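From: Nidia Flores
To: Skulcombe parquet and old floors list
Date: 15/05/2026
Subject: Re: Lifting blocks in the back room, sand or leave?

Achilleas Panagiotou wrote:
> Hello all. We've got the carpet up in the back room at last and there's
> a block floor under it, dark and a bit grubby but mostly all there. A few
> by the garden door are rocking and two have come right out. Underneath is
> black sticky stuff which I gather is bitumen. My brother-in-law wants to
> hire a drum sander and go at the whole lot. Is he right? And can I mix in
> reclaimed ones if they don't match? My wife is worried it'll look patchy.
> Cheers, Achilleas

Hello Achilleas, and what a find!

Please don't let your brother-in-law near it with a drum sander yet. I did exactly that in our first house and took off far more than I meant to, and you can still see the dip by the fireplace if the sun is low (I put a chair over it for the whole time we lived there). Get the loose ones sorted first. A sander will catch a rocking block and fling it, and then you've got a gouge as well as a hole.

The black stuff may well be bitumen, but some of the old adhesives had asbestos in them, so before you scrape anything off please get a bit tested. Elvira Nina posted the name of the people she used back in October, it should be in the archive under "black glue". If it comes back clear, you want the backs clean enough that the block sits level with its neighbours, and then a modern flexible adhesive. Don't use ordinary PVA, it won't stick to the residue. I've tried.

Do find out why they lifted by the door, too. Ours was a blocked airbrick and a drip from the gutter, and I'd relaid the corner twice before my husband thought to go outside and look. Leave the new ones a few weeks to settle into the room before you glue anything down.

Now, mixing. I'm all for it! I bought 312 reclaimed blocks from the yard at Emard and they were every colour from ginger to nearly black. I laid them all out dry on the landing and shuffled them about for days, with Pora the cat sitting on whichever one I needed. If you spread the dark ones through the whole floor it stops looking like a repair. It's when you put all the odd ones in one corner that it goes wrong.
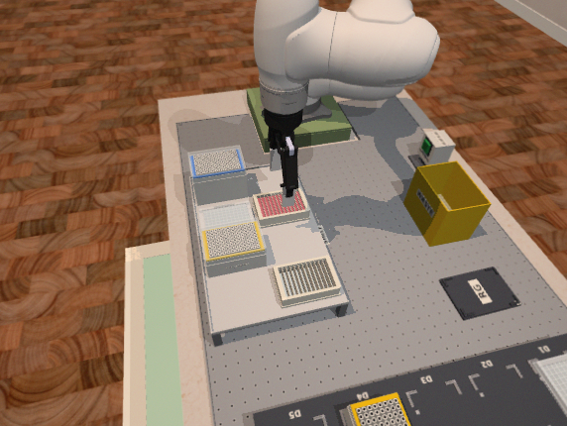 Reddish-brown, orange and dark brown all in together (computer-made picture).

I think that sort of mix is lovely, and tell your wife I was worried as well. Once the oil's on they pull together a good deal. Eusebio Taipe will tell you to stain the pale ones first and he and I have been arguing over that for years, so I'll leave him to make his own case.

For finish I'd go with a hardwax oil, two thin coats, and rub it in properly. Varnish looks smart until the dog's been across it and then you're back to sanding the lot.

One last thing, I've still got 29 blocks left over in the shed. They're 20 mm thick, so measure yours before you get excited. If they're any use you can have them for the price of a cup of tea, I'm on Joly Road just past the chapel.

Nidia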